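# Teaching the Drinell arm to build with blocks: recording by remote control

Updated 28 August 2018

In the first part of this guide we mounted the arm and set the joint limits. Now we come to the part most people are waiting for: you take the controller in your hands, you do the task through the robot, and the software writes down everything. Later the robot learns from these recordings.

I use toy building blocks of the large kind, made for small children. They are cheap, they don't break, and when the robot drops one there is no damage. The task is simple to say: pick up a block and press it on the baseplate. It is not so simple to do with two fingers and no feeling in them.

## What you need

- the Drinell arm with the standard two-finger gripper
- the Tipoki hand controller, charged
- a wrist camera, fixed well so it does not turn during the work
- large toy blocks in several colors and one baseplate
- a computer with the Wuken recorder installed

## Prepare the table

Choose a surface without strong reflections. My first table top was glossy white and the camera could not find the edge of the white plate on it, so I changed to a dull one. Fix the baseplate with double-sided tape. If you skip this, the plate will travel together with the block when you press.

Spread the blocks by hand before each recording, and do it differently every time. Some can stand, some can lie. Don't make nice rows. If the block is always in the same place, the robot will learn the place and not the block – I lost a full set of recordings in June to this mistake.

## Record one demonstration

1. Start the Wuken recorder and wait until the camera view appears.
2. Move the arm to the start position with the home button.
3. Hold the trigger half down. The arm now follows your hand.
4. Bring the open fingers over the block you want. Come from above, slowly.
5. Turn your wrist until the fingers are parallel to the sides of the block.
6. Go down and close the gripper. Wait one second before you lift.
7. Carry the block over the plate, line up the studs and press down.
8. Open the gripper, go straight up and stop the recording.

Step 5 is where beginners have the most trouble. Watch both fingers in the wrist view while you close them. When only one finger touches, it pushes the block to the side and the block turns. In this case move the whole arm a little toward the finger that already touches, so the block comes to the middle again, and then close.

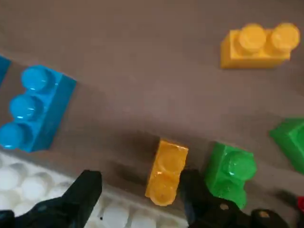

*Wrist view: yellow block between the fingers, right finger in contact, green block close beside it.*

Blocks that are near each other need more care, as the outside of a finger can push the neighbor. I don't remove such situations from the recordings. The robot will meet them later, and it should see how you pass through a narrow gap. Only go slower than you normally would. Fast movement also makes the wrist view blurry, and a little blur is fine, but the block should still have a clear color and direction.

## How many, and which to keep

For one task I record 100 demonstrations. Of my last set I threw away 11. Delete a recording if you

- dropped the block and picked it up again
- stopped in the middle to think for a long time
- touched the baseplate hard enough to move it

Small corrections can stay. They are useful, because the robot also must learn how to repair a small error.

Give each file a short note in the recorder, for example "green, standing, near plate". It takes some seconds and later you will be glad for it. Krum Živković, who wrote the export tool for Zikar, reads these notes automatically and sorts the files by them.

## Before training

Play every recording once at double speed. Check that the gripper signal closes at the same moment when the fingers close in the video. If it comes late, open the recorder settings and change the delay value. Mine is 52 milliseconds – yours can be different, it depends on the cable and the computer.

Then export the set and continue with part three, where we train the first model.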